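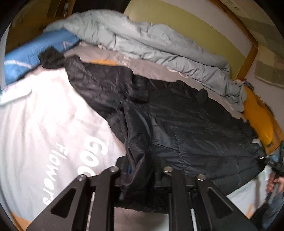 The black puffer, on the bed.

I have been putting off this post for weeks because every time I sit down to write it, I end up getting up and fussing with the coat some more. February is nearly over, the radiator in the bedroom is clanking away, and I am finally ready to talk about my winter coat project! Which is to say: how I wash, dry, fluff, fold and put away one big black puffer jacket, and why I have come to love doing it.

Some background for new readers. I moved to Jargate four winters ago with a wool coat that was perfectly good for where I used to live and perfectly useless here. The wind comes straight up the hill from the river and goes through wool like it's a window screen. I lasted until the first real cold snap and then bought the puffer secondhand from Róisín Daly, who was clearing out her hall closet before her brother Cillian came to stay. She wanted 48 dollars for it. I gave her the 48 dollars and a loaf of banana bread and felt like I'd robbed her.

It has a fur-trimmed hood (big, shaggy, ridiculous, I adore it) and a glossy shell, and it's the kind of puffy that makes you turn sideways in a narrow grocery aisle. The shine was what I wasn't sure about at first. I thought I'd look like a trash bag with a face. Now I think matte puffers look kind of sad.

Anyway, the bed. I do all my coat work on the bed, on top of whatever bedding happens to be there, which at the moment is the white cover with the big lettering and the word Flowers on it, plus the gray-blue comforter shoved up toward the pillows. I did try the kitchen table. A puffer on a table slides off, then you catch it, then it slides off the other side. A bed holds on to it. You can spread the whole thing out, get at the hood, turn it over, and there's room to kneel next to it if your back is like mine.

First thing I do is the pockets. All of them, inside and out. This year's haul: a lip balm without its cap, two bus transfers, a grocery list in my own handwriting that just says "onions, the other thing," and a butterscotch that had become one with its wrapper. I once washed a pen. We do not need to go into it, but I check pockets very carefully now.

Then I go along the seams with my fingers, row by row. I used to skip this, and then Colm Hayes (he used to repair tents and sleeping bags, and has opinions) told me to look for the tiny spots where the filling starts poking through. You're feeling for a little prickle. If I find one I pull it back in from the other side by pinching the fabric behind it. Never pull it out the front! Pull one out and another one comes along behind it, and the hole gets bigger each time. I did exactly that on a pillow once and had a very small snowstorm.

After that it's spot cleaning. The cuffs and the collar are always the worst, the collar especially, because I wear moisturizer like it's a job. A drop of mild soap on a damp cloth, small circles, then a second cloth with plain water. I give it a few minutes and look again under the lamp. Shiny fabric is good for this. The dirty places go dull, and when you tilt it toward the light you see right where to go back in.

Now the washing. I do the full wash once a year, at the end of the season, at the laundromat on Foltard Street. My machine at home is too small and I don't trust it. Zip everything up, close the snaps, turn the coat inside out, gentle cycle, cold water, extra rinse. No fabric softener, please, it coats everything and makes the filling go limp. If your hood trim comes off, take it off. If it doesn't, check the tag before anything else, and if the tag says no machine, believe it.

The wet stage is alarming. I want to prepare you. You will open that door and find something flat and lumpy and heavy, and you will think you have killed your coat. I called Eglė Hunt from the laundromat the first time, close to tears, and she told me to put it in the dryer on low and go buy a sandwich. Best advice I got all year. Low heat, a couple of clean tennis balls, and patience. Mine takes up to 100 minutes, and I stop it every so often to break up the clumps with my hands. It comes back a little puffier each time and it is SO satisfying.

When I think it's dry I run it one more time. The outside will fool you. Then home it goes, and onto the bed for the night, unzipped and all sprawled out, so any last dampness can find its way out. I sleep in the other room with the cat. It's one night.

The hood gets its own treatment. I use a wide-tooth comb, the cheap kind, and start at the tips and work down toward the base in short strokes. Shake, comb, shake. If it's matted from snow or scarf friction, I dampen my fingers and work the tangle apart before the comb goes anywhere near it. Braulio Arellano at the alterations counter showed me that one while he was replacing a zipper pull, and he did it so gently, like he was combing a kitten. I've gotten pretty good! By the end it stands up all around in a dark halo, and I always put it on right there in the bedroom and admire myself for a bit.

Then there's storage, where I used to go very wrong. My first spring here I stuffed the coat into one of those vacuum bags, sucked all the air out, and felt like a genius. It was flat as a folder. Come November I opened the bag and it stayed flat as a folder. Two trips through the dryer got most of it back, but the left sleeve was never quite the same. So now I fold it very loosely, sleeves in, bottom up, hood last and on top so the trim doesn't get crushed, and it goes in an old cotton pillowcase on the high shelf. It takes up nearly the whole shelf. Fine. It earned it.

A few things people asked me after the last coat post:

Can you hang it instead? You can, on a wide hanger, if you have the closet space. I don't. Also mine is heavy in the hood and starts to pull backward after a while.

What about the smell of winter, as one of you put it? Airing out does more than you'd think. An afternoon by an open window, out of direct sun. I turn it inside out halfway through.

Do you iron it? No!! Please don't iron it. Creases in a puffer go away when you wear it, and until then who cares.

How do you deal with salt marks on the hem? Equal parts white vinegar and water, dabbed on, wiped off with a clean cloth. I try it somewhere hidden first. Mine has come through fine every time.

I know it isn't quite put-away season. There's still plenty of cold to come, and I'll be wearing the thing tomorrow to walk over to the Flanagan bakery before they run out of the seeded rolls. But I like doing the pockets and seams now, while I'm still thinking about the coat, so that all that's left in spring is the wash and the pillowcase. It takes me one cup of tea and most of a podcast.

Next time I'm planning to do mittens, and after that I want to tackle the scarf drawer, which currently won't close. If you have a system for scarves, leave it in the comments. I've tried rolling. I've tried the hanger with the 12 loops. The cat likes the loops very much.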